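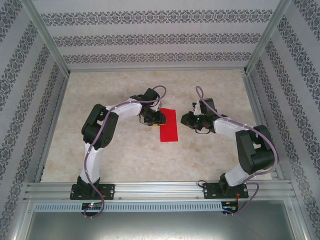

3. Filling the Gidora for the first time

Pop the lid off the dehydrator and slice your apples thin. I set mine to 45 degrees and left them 10 hours, and they came out lovely and leathery (the kids call it bark!).

Note: rotate the trays halfway through, bottom to top.

Caution: don't rinse the base. Wipe it with a damp cloth, unplugged.
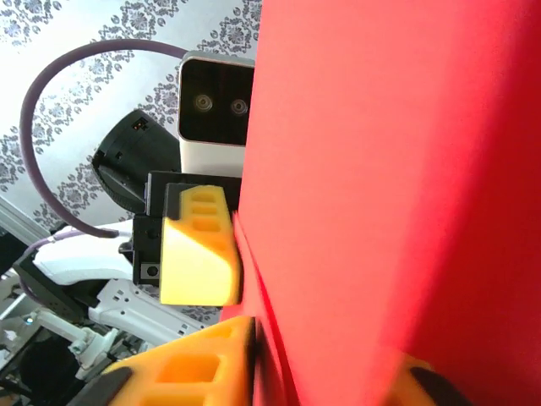 Istov, June

4. I've had a few goes at tomatoes now, and 18 hours is my number for halves. Cut side up, always.

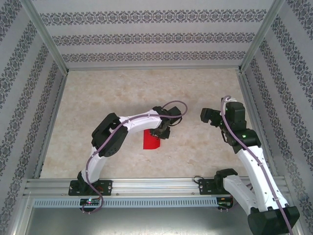 5. Fruit leather goes on the solid sheet, with a dab of oil first. Spread the purée right out to the edges, a bit thicker there than in the middle. You're after a deep colour all over, close to that small red block if you're using strawberries, and a surface that doesn't stick to your finger. Peel it while it's warm, roll it up in baking paper and pop it in a jar.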